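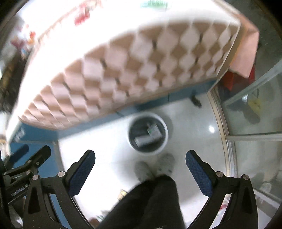
The hand gripper open over the tiled floor, white trash bin up ahead.

Tidying With a Hand Gripper: Tips From the Davo Student Project

4 min read

The robotics club at Brostovcombe spends October on household chores. Students pick things up with a hand-held gripper and record each pass, and the recordings go into the training set for Davo, the club's arm. Last term we kept 414 passes and threw out 93, mostly for rushed hand movement. Most of these tips came out of the ones we threw out.

Start with the floor
Move slippers and cables out of your walking path before you pick up the gripper. You will be watching the jaws and won't see your feet. Put the bin where you can reach it from a standing position, and leave it there for the whole pass.

Grip wrappers by a fold
Crumpled plastic slides out if you pinch it flat. Kimutai Were, who has the steadiest hands in the club, goes for the thickest fold and closes slowly. Stiff packets are easier from the short side. For thin film, push it against something heavier first – a full packet works – and then close.

Sort the table before you clear it
A table with packets, clear wrappers, paper and a glass bottle on it is a fair job for a second-year student. Take the light trash first. Move glass and cups by hand until you have done at least ten clean passes with soft items. If there is a printed mat, leave it down. Pulling it moves everything at once.

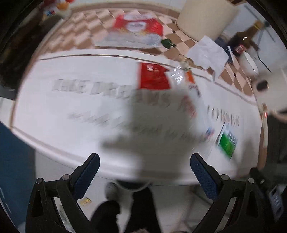
Slow down between picks
Swinging from one item to the next blurs the recording. Stop over the item, count to two, then close the jaws. Neema Mohamedi taps her foot for the count.

Look after the pads
Wipe the textured pads with a damp cloth after any food packaging and let them dry open. Check the screws while you are there. Hacer Akbulut keeps a small screwdriver in the lid of the Bisa case – please put it back.

Write it down
Note the room, the items and your name on the sheet before you hand the gripper over. Sheets go to Khrystyna-Mariia Maksymiv by 5 p.m.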